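Orudach patch 12: pre-release check
Oct 18, 2021

Install size: pass. 239 MB on console.
Save files from Nevo build: pass. Load times unchanged.
Controller rumble: pass. Weak in menus, fine in play.
Numska harbor map: fail. Player falls through the dock at the east ladder.
Text size option: pass.

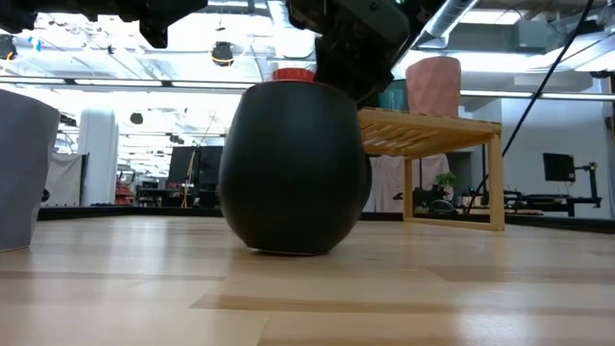

Coin cap: fail. Stops at 1,000, should be 2,266. Retest before the December update.
Subtitles: not checked.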